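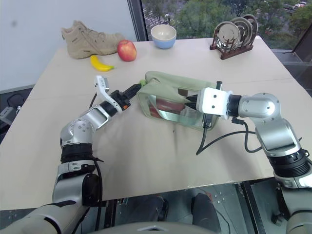

탁자 위 연두색 지퍼 파우치.

5월. 새벽 5시 40분에 눈이 떠졌다. 알람보다 먼저 깼다. 창밖이 아직 어두워서 잠깐 누워 있다가 그냥 일어났다. 물 한 잔 마시고 바나나 반 개를 먹었다. 나머지 반은 냉장고에 넣어 두었는데 저녁에 보니 까맣게 변해 있었다.

수영장까지는 걸어서 갔다. 툼데일로 이사 온 뒤로 제일 마음에 드는 것이 이 길이다. 캠벨 거리 끝에서 왼쪽으로 꺾으면 개천이 나오고, 개천을 따라 쭉 올라가면 수영장 뒷문이다. 뒷문은 아침 강습 시간에만 열린다. 오늘은 오리가 길 한가운데 앉아 있어서 풀밭으로 돌아갔다. 풀에 이슬이 맺혀 양말이 젖었다.

강습은 6시 반에 시작했다. 오늘도 2번 레인이었다. 다시 트렐로어 선생님은 지난번에 이어서 호흡을 봐 주셨다. 나는 오른쪽으로만 숨을 쉰다. 왼쪽으로 고개를 돌리면 물이 코로 들어오고 다리가 가라앉는다. 선생님 말로는 고개를 너무 늦게 돌려서 그렇다고 한다. 팔이 앞으로 나갈 때 이미 얼굴이 돌아가 있어야 하는데 나는 팔이 다 나간 다음에야 고개를 든다. 머리로는 알겠는데 물속에 들어가면 순서가 뒤섞인다.

킥판을 잡고 왼쪽 호흡만 계속 연습했다. 처음 몇 번은 물을 많이 먹었다. 옆에서 코럴리 그림쇼 씨가 천천히 하라고 손짓을 해 주었다. 코럴리 씨는 같은 반에서 제일 오래 다닌 분인데 속도는 느려도 물이 거의 튀지 않는다. 나는 앞에 가는 사람이 가까워지면 괜히 급해져서 팔을 빨리 돌리게 되고, 그러면 금방 숨이 찬다. 오늘도 중간에 벽을 잡고 두 번 쉬었다.

마지막에는 각자 쉬지 않고 갈 수 있는 만큼 가 보라고 하셨다. 400미터를 갔다. 지난달에는 그 절반도 못 갔으니 늘기는 늘었다. 300을 넘길 때 어깨가 뻐근했고, 그다음부터는 오히려 편했다. 숨이 차는 것도 어느 지점을 지나면 더 심해지지 않고 그대로 있다. 선생님이 시간을 재지는 않았다. 재 달라고 할까 하다가 말았다. 아직은 시간을 알아 봐야 그 숫자만 신경 쓸 것 같다.

끝나고 샤워실에서 아나헤라 위트컴을 만났다. 8월에 스킬라우 호수에서 하는 1000미터 횡단에 같이 나가자고 한다. 기록을 내는 대회가 아니고 옆에 카약이 따라온다고 했다. 작년에 나갔을 때는 물이 차가워서 처음에 숨이 잘 안 쉬어졌는데 조금 지나니 괜찮아졌단다. 나는 바닥이 안 보이는 물에서 수영해 본 적이 없다. 어릴 때 외가 근처 저수지에 발만 담갔다가 진흙이 발가락 사이로 올라오는 느낌이 싫어서 도로 나온 기억이 있다. 생각해 보겠다고만 했다. 신청은 6월 말까지라고 한다.

집에 와서 밥을 두 공기 먹었다. 수영한 날은 꼭 이렇게 된다. 어제 끓인 미역국이 남아 있어서 데우고 계란을 부쳤다. 설거지를 하고 나니 졸려서 의자에 앉은 채로 잠깐 잤다.

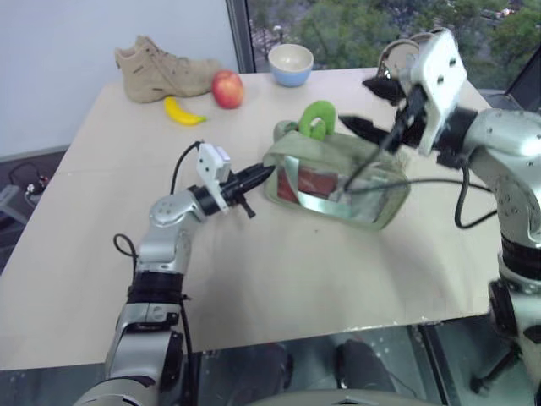 오후에는 수경을 사러 나갔다. 쓰던 것은 고무가 늘어나서 턴을 할 때마다 물이 샌다. 역 앞 가게에 갔더니 내 얼굴에 맞는 것이 별로 없었다. 눈에 대고 끈 없이 눌러 봐서 잠깐이라도 붙어 있으면 맞는 거라고 에두아르도가 전에 알려 주었다. 네 개를 대 봤는데 세 개는 바로 떨어졌다. 남은 하나는 렌즈가 너무 어두워서 실내에서 쓰기에는 불편해 보였다. 점원에게 물으니 같은 모양으로 투명 렌즈가 다음 주에 들어온다고 해서 이름을 적어 두고 나왔다. 수영모만 하나 샀다. 남색이다. 지금 쓰는 흰색은 머리카락이 비쳐서 전부터 바꾸고 싶었다.

돌아오는 길에 도서관에 들러 책을 반납하고 장거리 수영에 관한 책을 한 권 빌렸다. 앞부분만 읽었는데 저자는 마흔이 넘어서 처음 바다에 들어갔다고 한다. 훈련 계획표는 나한테 너무 어렵다. 일주일에 네 번을 가라는데 나는 세 번이 한계다. 그래도 호수에서 방향 잡는 법은 도움이 될 것 같아서 종이를 끼워 두었다. 몇 번 팔을 저을 때마다 앞을 보고, 멀리 있는 나무나 건물 하나를 정해서 그쪽으로 가라고 되어 있다. 수영장에서는 바닥에 선이 있으니 그런 생각을 해 본 적이 없다. 다음 자유 수영 때 한두 바퀴만 해 봐야겠다.

저녁에 어머니와 30분 통화했다. 호수 이야기를 꺼냈더니 위험하지 않냐고 먼저 물으셨다. 카약이 따라온다고 하니 그럼 카약을 타면 되지 왜 수영을 하냐고 하셨다. 그 말에는 마땅히 대답할 것이 없어서 무릎은 어떠시냐고 여쭈었다. 계단 내려갈 때만 아프다고 하신다. 아쿠아 체조라도 해 보시라고 했는데 수영복 입기가 싫으시단다. 동네 수영장에 오전반이 있는지 내가 알아보고 다시 전화드리기로 했다.

어깨가 아직 뻐근하다. 자기 전에 문틀을 잡고 조금 늘려 주었다. 왼쪽이 오른쪽보다 덜 펴진다. 왼쪽 호흡이 안 되는 것과 상관이 있는지 다음 강습 때 선생님께 여쭤볼 것.

내일 할 일: 수건 빨기, 우편물 부치기, 아나헤라에게 호수 수온이 몇 도인지 물어보기. 슈트가 필요하면 빌릴 수 있는 곳도 같이 물어봐야겠다.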